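Home arm loses track of things once they're inside a plastic basket – wrist camera or gripper problem?

Posted in Workshop Builds by lamholm_basement

Hi all, long time reader and I finally have something worth asking. I've been building a tabletop arm in the back half of our shared workshop since March, and the plan is really simple: it picks small stuff out of one basket and puts it in another. That's the whole dream. I'm calling it Fandero, because my kid named it and I lost the vote.

On the bare bench it does great. I can put a stapler or a pouch down pretty much anywhere in reach and it goes and gets it. Then I put the same things in one of those see-through white baskets with all the little holes in the sides, and everything falls apart. Out of 30 tries on the bench I had 2 misses. In the basket I stopped keeping score because I was getting cranky.

What I see happening is one of these:

It goes for the wall. The fingers come down right beside the basket side like there's something there to grab, and I have to hit the stop button.

It gets to the right spot but stays too high, and closes on air.

It gets hold of the thing by one end and then the elbow of the arm wants to swing through the rim on the way out. This one scares me the most, I already have one cracked basket.

The camera sits at the wrist and looks down past the fingers. Lighting is one overhead LED panel, plus whatever comes in from the other side of the shop. The fingers are a printed linkage, and I've put foam on one set of tips. The software is a mix of stuff I found and stuff I wrote at 2 in the morning, so be kind.

Do I need a better camera, a different basket, or a different brain? I'd really like to keep the baskets if I can, we have a ton of them and they're light enough that a bump just slides them.

bech_and_bolts

Oh man, I fought with this same kind of basket for most of a winter. I don't think your camera is bad. Frosted plastic is a pain because it's bright and blurry at the same time, and then you've got the overhead light bouncing off the bottom and making a hot spot that moves when the wrist moves. My detector loved that hot spot. It was its favorite object in the world!

Two things fixed most of it for me. First I moved the light off to the side and taped a sheet of baking parchment over it, which took the glare way down. Second, I stopped letting the thing look for objects in the whole view. I find the floor of the basket first, shrink that area in a bit, and anything outside it doesn't count. All those holes in the walls turn into junk detections otherwise, especially with other colors showing through from behind.

For the too-high problem, check if you're using the bench as your zero. The inside of the basket isn't at bench height! Mine was only off by a little and it was enough to miss anything flat. I measured down to the basket floor with a ruler and typed it in, and yes I felt dumb.

Also please slow it down below the rim. I run mine at a crawl in there and full speed everywhere else. Costs me a few seconds and I haven't broken a basket in ages.

garagefoma

just get a depth camera and be done with it

pinch_of_solder

I'd hold off on the depth camera, for what it's worth. I tried one over frosted plastic and it had big empty patches exactly where I needed numbers. Maybe a nicer one does better, but try the cheap stuff first.

What helped me was picking objects that give you different kinds of trouble and working on one at a time until it was boring. A soft pouch squishes, so you can be sloppy about how far the fingers close, but where you grab it matters a lot for how it hangs. A stapler is hard and kind of skinny when it's on its side, so you want the fingers coming down one on each side of it with foam on the tips, and turned to line up with it. If I only train on one of those my arm gets weird about the other.

On the elbow thing – add a lift point. Straight up from wherever it grabbed, all the way clear of the rim, and only then is it allowed to go sideways. I bet your planner is cutting the corner. I set mine at 435 mm over the bench, which is way more than needed, but I wanted to stop thinking about it. Yours depends on your basket and how long the thing dangles.

And save your wrist camera pictures, every single run. I looked through 17 of mine on a Tuesday night with a snack and learned more than I had in weeks of poking at code. Flip through them and ask yourself if *you* could tell where the floor stops and the wall starts. If you have to squint, so does the arm.

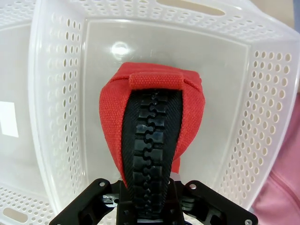
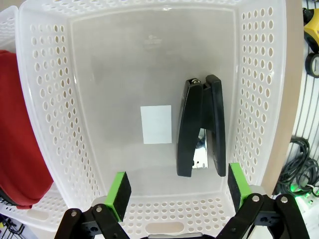
Filed under: Grippers and Wrist Cameras

The red pouch and the stapler make a good pair for this, one squishy and one hard. In the pouch picture there's that bright round reflection on the basket floor, just past the top of the pouch, and that's the kind of spot I'd mask out or get rid of with a softer light before touching anything else. The stapler one has a little white card lying next to it, pale on pale, so it's a nice test of whether your detector can pick out something with hardly any contrast. I'd want it to find the card and still go for the stapler.

If you do the floor trick from the answer higher up, draw the edge by hand on a few pictures first and see if your code agrees with you. Mine was way off in the corners, where the floor and the walls are nearly the same gray. I ended up pulling the edge in a bit more there and putting up with the occasional missed thing in a corner. I just nudge the basket and run it again.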